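About Wendelent

Wendelent supplies skin care, hair care and home fragrance to independent sellers across the region.

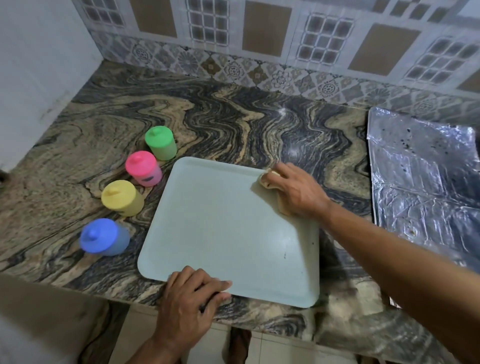
The company was established in Karnlow as a small wholesaler of soaps and hand creams. It now offers a catalogue of 54 products, all of which are sold through registered sellers. We do not operate shops of our own, and we do not supply supermarkets or online marketplaces.

Our sellers

Anyone aged 18 or over may apply to become a Wendelent seller. There is no joining fee and no minimum monthly order. Sellers buy at 24 per cent below the catalogue price and are free to choose which lines they wish to carry. Orders received by noon leave our Karnlow warehouse on the next working day.

New sellers are invited to a half-day introduction at our Botmont office, where staff explain ordering, returns and the rules on describing products to customers. Sellers may not make medical claims for any item in the range.

Our ranges

The Ostrowski range of creams and cleansers remains our longest-running line and is available in 11 varieties. Seasonal gift sets are added to the catalogue each October and remain on sale while stocks last.

Returns

Unopened goods may be returned within 20 days of delivery for a full refund. Faulty items are replaced without charge. Customers should contact the seller from whom the goods were bought, who will arrange the return with our Karnlow office.

Page last updated: Sunday, June 14, 2020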